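11 de dezembro
Por Marjan Mahmoudi

O recenseamento

Quando Houshang Mohammadi herdou a padaria do tio, herdou também uma dívida de 2000, um forno com mau génio e a obrigação de comparecer às reuniões da rua Naseri. A dívida era a parte mais simpática.
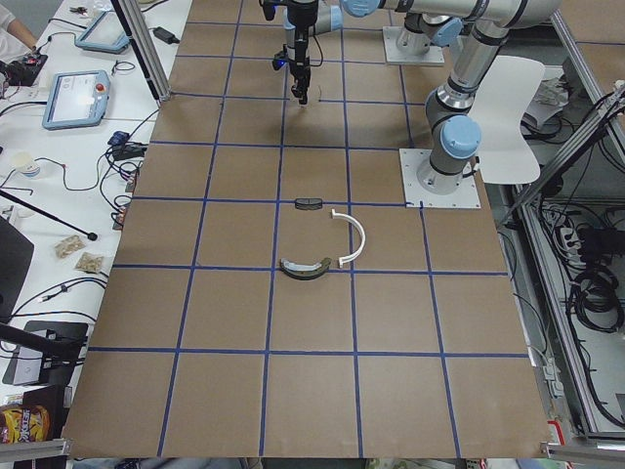
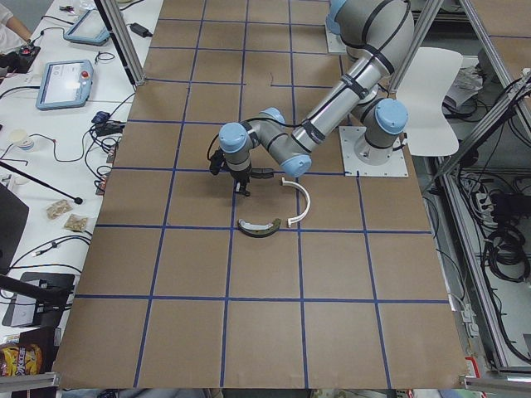 Na reunião de novembro discutiu-se o pão. Dona Joleo, de 98 anos e ouvido selectivo, afirmou que o do falecido era melhor.
– Mas é a mesma receita – disse Houshang.
– Pois é. Ele fazia-a mal. Tinha outro sabor.

Houshang foi para casa e tentou errar. Esqueceu o sal e ficou péssimo. Deixou queimar a base e venderam-se 20 antes das oito, o que o ofendeu bastante. Durante a noite releu o caderno do tio à procura do segredo e só encontrou contas de luz, um poema mau sobre a chuva e 2 linhas riscadas – uma delas dizia «adormecer um bocadinho».

Na madrugada seguinte pôs a massa a levedar, sentou-se no saco da farinha e adormeceu um bocadão. Acordou com a velha a bater no vidro. Vendeu-lhe um pão torto, inchado de um lado.

Ela provou, mastigou sem pressa e limpou as migalhas do casaco.
– Está parecido – disse. – O seu tio ressonava mais.

14 partilhas | 3 comentários
© Marjan Mahmoudi. Voltar ao topo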